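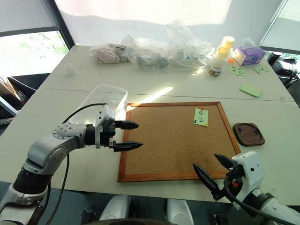

Where Does Cork Come From?

Cork is found in many homes and schools. It is used for bulletin boards, bottle stoppers, floor tiles, and the soles of some shoes. Cork is a part of a living tree. It is the outer bark of the cork oak, which grows in Portugal, Spain, and other warm countries near the Mediterranean Sea.

Bark

All trees have bark. Bark protects a tree from insects, cold, and fire, much as skin protects the body. The bark of the cork oak is very thick. It can be taken off by trained workers without cutting the tree down, and the tree will slowly grow a new layer.

The Harvest

Cork is harvested in late spring and summer, often beginning in May. Workers make long cuts in the bark with a sharp ax and pull it away in large, curved sheets called planks. They must be careful not to harm the layer underneath. A number is then painted on the trunk to show the year of the harvest. The same tree must be left alone for at least nine years before it is harvested again. Many cork oaks live for more than 100 years.

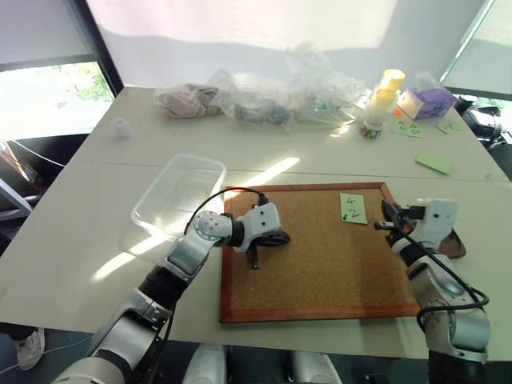

From Bark to Board

The planks are stacked outdoors for several months and then boiled in water. Boiling makes the cork softer and flatter. The best planks are used for bottle stoppers. The pieces left over are ground into small grains, mixed with glue, and pressed into blocks. The blocks are sliced into thin sheets, which may become tiles or bulletin boards.

Why Cork Floats

Cork is made of a great many tiny cells. Each cell is closed on all sides and filled with gas, mostly air. This makes cork light enough to float. It also lets cork be squeezed and then spring back toward its first shape. A pin pushes the cells aside, and they press against it and hold it in place.

Words to Know

Bark: the outer covering of a tree.
Cell: a very small part of a living thing.
Harvest: to gather a crop.
Plank: a large piece of cork bark taken from a tree.

Text by Ching-wen Chu, Prirkcombe Children's Library. Reviewed August 28, 2018.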